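Call for participants: help us set up and try out the shared workroom in Gestville
Lasora Workroom, Gestville

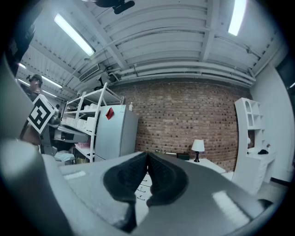
We are looking for 15 adults who will come to the Lasora workroom in June and use it for ordinary small tasks: putting things away, finding them again, preparing a desk for work, packing a box, cleaning up at the end. The room opened in the spring and was furnished quickly, mostly with what we had. Now we would like to arrange it properly, and we prefer to learn from people who do not know it yet.

The people who work here every day are no longer good judges. I know where the tape is, so I never look for it. A new person opens three drawers first, and those three drawers are what we want to write down.

What you will do

You come for two sessions, each one afternoon long. In the first session you receive a list of tasks on paper and you do them in the order you like. For example, you clear the white desk by the brick wall and make it ready for a person who has to write there. You choose a place on the shelves for a delivery of small parts and put a label on it. You sort a drawer which was filled by several people with different ideas. You decide what belongs in the refrigerator and what does not, and you write a short note for the door if you think one is needed.

There is a break in the middle with tea and something to eat. Please tell us before if there is food you cannot have.

In the second session you work together with two other participants. The three of you may change the order of the shelves and the drawers as you want. Boxes can be moved and emptied, and the lamp can stand in another place if the light is better there. The large furniture stays where it is, and the brick wall must not be drilled. After this you explain your arrangement to Vandana Kanaujia, who will put it on a plan of the room. We keep each arrangement for some days and see how the regular users manage with it.

Between the two sessions we will send you a short form with questions. You can answer in English or in another language you write well — Mahsa Ansari and Setareh Shokri will translate, or find somebody who can.

Who can take part

You must be 18 or older and able to come to Gestville two times in June. You do not need experience with workshops, tools or interior planning. We are happy to have people who are very tidy and also people who are not. If you have worked in a kitchen, a library, a warehouse or a school, please mention it in your message, as we would like to have a mixed group.

Some tasks include lifting a box, but no box is heavier than a full shopping bag. If you do not want to lift, or if you use a wheelchair or a cane, write it to us and we will prepare a list of tasks that fits. The entrance has no steps. The upper shelves are high for many people, and there is a step stool which you can use or refuse.

People who already have a key to the workroom cannot take part this time. Their family members can.

What you receive

Each participant receives a voucher for the Talebi grocery store after the second session. We also pay the bus or train ticket inside the region, so please keep it and give it to Elibariki Laizer on the day. If you can come only to the first session, you still receive half of the voucher.

Good to know before you come

Wear closed shoes and clothes which may get a little dusty. The ceiling in the room is open, and on warm afternoons it can be loud when the ventilation is running. Other people may be working in the room during your session. They know about the study and will not help you find things, even if you ask nicely! It is not rudeness, we have asked them to do so.

Bags and coats can stay in the small office next door, which is locked. Phones may stay with you, but please put them on silent.

We note how long each task takes and which places you looked in. Your name is kept apart from these notes, and it is removed when the study is finished. You can stop at any moment without giving a reason.

How to apply

Please send a short message to Hakim Harahap, Lasora Workroom, 287 Hodard Street, Gestville. You can also leave it in the mailbox at the entrance. Write your name, how we can reach you, the afternoons on which you are usually free, and two or three sentences about a drawer, shelf or closet at home which works well for you, or does not work at all. This last part is not a test. We use it to put the groups together.

Applications are open until the last Friday before June. If we receive more than we can accept, we will draw names, and 9 persons will be placed on a waiting list. Everybody gets an answer, also those who are not chosen.

If you have a question before you apply, you can visit us in the afternoon and ask for Hakim or Vandana. Please ring the lower bell, the upper one belongs to the neighbors.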